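From: Tegan Merrick
To: packaging-sort list
Subject: Re: [sort] Retail inserts, black card stock
Date: June, 09:14

Ivana Leiva wrote:
> We are getting a lot of sock and underwear inserts in the bedroom
> bin bags from Pestthorpe. Black card, metallic lettering. Do these
> go in with mixed paper or with residual? Domingo has been putting
> them in residual and Cyrill has been taking them out again.
> Also, does the 12 mm rule still apply to small pieces?

Ivana,

Mixed paper, with two exceptions.

1. Laminated card. Tear one corner. If a clear film stretches at the tear before it parts, the card goes in residual. If it tears with a fibrous edge all the way through, it goes in paper.

2. Foil-stamped card where the foil covers more than half of one side. Lettering alone does not come close to that. The Nerkard mill accepts stamped text and thin printed lines without a surcharge.

Color is not a criterion. The old Driltance sheet listed "dark board" under residual, and I suspect that is where Domingo got it. That sheet was withdrawn – please take it off the wall if it is still up.

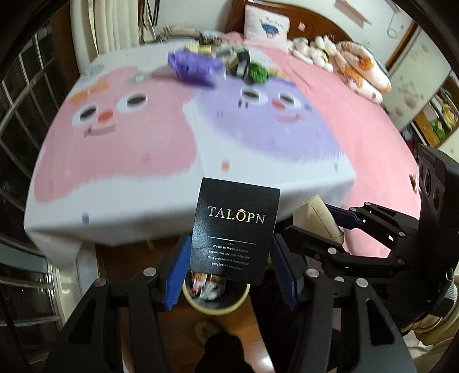
On bedroom bins in general: the bags are mostly crumpled paper and plastic wrappers, and the wrappers are what spoil the load. Pull the wrappers first, then the card, then leave the loose paper as it is. Going after the card first means handling everything twice.

The 12 mm rule still applies, but only to shredded material. An insert torn in two is fine.

Last batch weighed in at 578 kg against a minimum of 500, so there is no need to hold bags back for the next pickup. If we reach 1,000 I will ask Violeta to book the larger truck from Espinoza. She needs the weight by noon the day before.

Hooks and plastic hangers from the same packs go in residual. Paper bands around folded socks go in paper, adhesive dot included.

Tegan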